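Housekeeping > Entryway and Closets > Shoe Care

Shoe Storage and Shoe Smell: Tips I Tested Before Believing

Every few months somebody sends me a list of shoe tricks. Most of the tricks have been going around since my grandmother had a mud room, and a good many of them didn't work for her either. I've spent a wet winter trying the popular ones at my own back door, with a household that owns boots, sneakers, sandals and one pair of dress shoes that comes out for funerals. My notes follow, in no great order.

Baking soda in the shoe

It does something. I'll give it that much. A spoonful shaken into a canvas sneaker overnight takes the edge off, and by the second wearing you are back where you started. What the lists leave out is the cleanup. The powder gets down into the stitching around the toe, and if the shoe is the least bit damp it cakes. In black leather you'll be looking at white creases for a month. If you want to use it, put it in the foot of an old sock, tie a knot, and drop the sock in the shoe. Same effect, no caking. Keep it away from leather altogether.

Putting shoes in the freezer

I was told this kills the smell. I left a pair of my son's sneakers in the chest freezer for 13 hours, in a bag, next to the peas. They came out cold. An hour later they were warm again and smelled the way they had the night before. Cold slows bacteria down and doesn't reliably kill them, so I don't know why anyone expected otherwise. I won't be giving up the freezer space again.

Tea bags, dryer sheets, orange peel

Dry tea bags soak up a little moisture, and so does a wad of paper. Dryer sheets make a shoe smell like a foot in a laundromat. Orange peel goes moldy if you forget it, and you will forget it.

Newspaper

This is the old one, and it holds up. Crumple the sheets loosely and push them all the way into the toe. Change them after an hour or two, then again before bed. The changing is the part people skip. One wad left in for two days just sits there wet against the lining. Plain newsprint is what you want, because the glossy inserts hardly absorb anything. On pale linings use packing paper, or the ink may come off on them.

Take the insole out as well. I'd put this above every powder and spray I've tried. Most of the smell lives in the insole, and most of the damp does too. Stand it up against a wall where both sides get air. If it still stinks after a wash and two days of drying, throw it out and buy a new one. A new insole costs less than the sprays.

Drying by the heater

Don't. Soles come unglued and leather goes stiff as a shingle. A fan aimed at the open end of the shoe is slower and doesn't wreck anything. Algirdas Urbonaitė, who resoled shoes down the street from me until he sold the shop, told me that February was his best month and radiators were the reason.

Sandals

People treat sandals as if they need no care, then wonder why they can't have them in the house by August. The footbed holds sweat and sunscreen, and the straps hold whatever was in the lake.

For sport sandals with webbing straps: loosen everything first. Lukewarm water, a squirt of dish soap, an old nail brush. Scrub the footbed in short strokes across the grain of the tread, then do the webbing on both sides, including the bit that sits under the buckle or the hook and loop. Rinse until the water runs clear and then rinse once more, since leftover soap makes straps stiff and gets slippery the next time they're wet. Dry them in the shade. I've read that full sun "sanitizes" them. What I've seen it do is fade the straps and curl the sole.

The washing machine is a gamble. I've had pairs come through fine on cold and one pair come out with the footbed lifting at the heel. Hand washing takes ten minutes, so I no longer bother gambling.

Boot trays with pebbles

You've seen these, the tray filled with smooth river stones so the snow melts down between them. It looks lovely on the first day. Then the grit and road salt go down with the melt, and you have a tray of dirty rocks that somebody has to carry out and hose off. A plain tray with a ridged bottom does the same job and wipes clean. I gave the pebbles to the garden.

Racks, and what to look for

I've been through more racks than I like to admit. The cheap tube kind, the kind you snap together with corner pieces, gets sneered at a lot, and I sneered too before I had one. For light shoes it's perfectly good. For wet work boots it isn't, and no amount of tightening will change that. 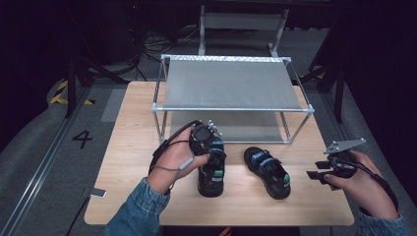

Two-tier rack with fabric shelves, and a pair of strappy sandals in front of it.

Fabric shelves have one clear point in their favor, small heels don't drop through them the way they do through bars. Against them, they hold dirt. Brush the dry dirt off before you get near it with a damp cloth, otherwise you're making mud. If the fabric comes off its rails, wash it by hand and put it back when it's fully dry. If it sags, put the heavy pairs at the ends near the uprights.

Before you buy any rack, measure the longest shoe in the house and the tallest. Listings love to tell you how many pairs a rack will hold, and I would like to meet the people whose feet they measured. My Livow rack was sold as holding 6 pairs to a shelf. It does, if they are all slippers. For grown-up sneakers, figure on fewer, and set them out on the floor in a row to see how much width you need before you spend anything.

Turning one shoe heel-out and the other toe-out does save some width. That tip is sound. It's also the sort of thing a household keeps up for a week.

Check the joints, too. Push each tube all the way home while the rack is still lying on its side, then stand it up and lean on one corner. If it racks sideways like a parallelogram, take it apart and start over, or tie it to the wall. Glue in the joints is often suggested. I tried it on my first one and then couldn't get it out through the closet door when we moved.

Clear plastic boxes

Tidy, yes. But a shoe put away damp in a closed box comes out smelling worse than it went in, and sometimes spotted with mildew. Let shoes air a full day before they go in anything with a lid. If the boxes have no holes, drill a few in the back. Silica packets help a little in a small box. In an open closet they do nothing whatever.

Cedar

Cedar shoe trees are worth the money for leather shoes, mainly for holding the shape. The claim that they cure odor is generous. They make the shoe smell of cedar for a season, and then they need a light sanding to smell of anything. Cedar balls and little cedar blocks I'd leave at the store.

Electric dryers and gadgets

My neighbor Triin Rebane lent me her Somora boot dryer, the kind with two upright pipes that blow air into the boots. I expected to be rude about it. It dried a soaked pair of hiking boots overnight, linings and all, and didn't cook them. She paid 40 dollars. I still wouldn't buy one for a house where shoes get wet twice a year, and I'd skip any version that clips an ultraviolet light to the top, at least until somebody shows me what the light is doing down in the toe where it can't reach.

Taking shoes off at the door

This one works and costs nothing, provided there's somewhere to sit down. We had a rule and no bench for years, and the floors told the story. Put in a stool, even an ugly one, and keep the rack within arm's reach of it.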